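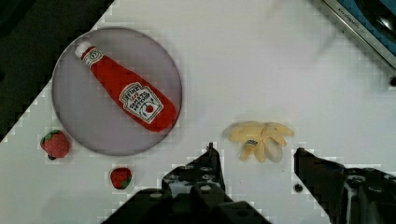
Toy ketchup bottle on a round plate

From: Diễm Mai, Competitions Office
To: Club Secretaries list
Date: January 24, 2020
Subject: Re: Rearranged fixtures and the squad registration deadline

Dear Secretaries,

Thank you for the replies received to the circular on rearranged fixtures. The question below was sent to the full list by Leltstead Athletic and has been raised in similar terms by two other clubs, so the answer is given to all.

> The first team has three league matches outstanding after the
> waterlogging at our ground. Under the fixture rule as we read it, all
> three must be played before the end of March. We also wish to
> register a goalkeeper on loan. Please confirm whether a player
> registered after the original date of a match may take part when
> that match is rearranged, and whether the squad limit of 25 includes
> players who are themselves out on loan.
>
> We would also ask whether the home club may move a rearranged match
> to a neutral ground without the consent of the visitors.
>
> Secretary, Leltstead Athletic 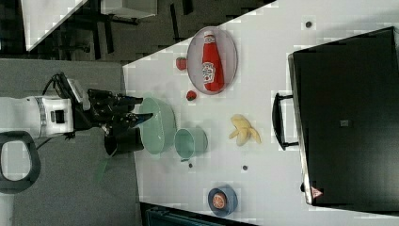 Photo: Võ / Drendbridge League

On the first point, a postponed match that never kicked off is treated as a new fixture. Any player whose registration is complete by noon on the day before the new date may take part. A match that was started and then abandoned is treated differently. If the league orders it to be replayed in full, only players who were registered on the original date are eligible, and a player who was suspended on that date remains ineligible for the replay.

On the second point, the limit of 25 applies to players available for selection. A player out on loan to another club for the rest of the season does not count toward it. A player on a short-term loan with a recall clause does count, whether or not the clause has been used. Clubs should check the wording of each loan form before sending in a revised squad list.

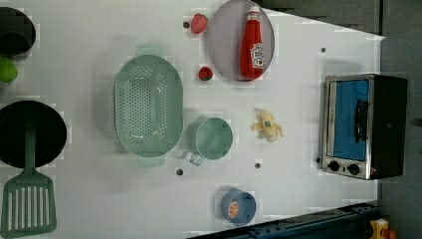
A change of ground requires the written consent of the visiting club and the approval of this office. The request must reach us at least 7 days before the match. Where the neutral ground has floodlights, kickoff may be set as late as 7:45 p.m. on a weeknight. The Stevar Stadium at Drendbridge has offered its main field for rearranged matches and can admit 1000 spectators, of whom 300 may be seated under cover. The home club remains responsible for stewards, match balls, and the fees of the match officials.

Secretaries are asked to act on the following before the next fixture list is issued:

1. Return the revised squad list, signed by the club secretary and the head coach.

2. State two preferred dates for each outstanding match, after speaking with the opposing club.

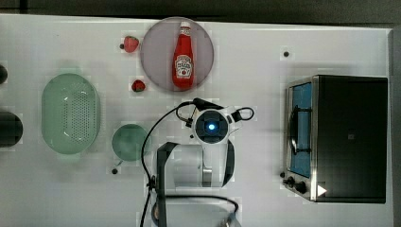

3. Report any suspension still to be served, giving the name of the player and the number of matches remaining.

4. Confirm the color of the change uniform for any match moved to a neutral ground.

Where two clubs cannot agree on a date, the league will set one, and that decision will be final. Appeals on player eligibility continue to follow the procedure in the handbook.

Yours faithfully,

Diễm Mai
Competitions Office
Drendbridge and District Soccer League

You are receiving this message as a subscriber to the Club Secretaries list. Replies go to all subscribers. Please write to the Competitions Office directly on matters concerning individual players.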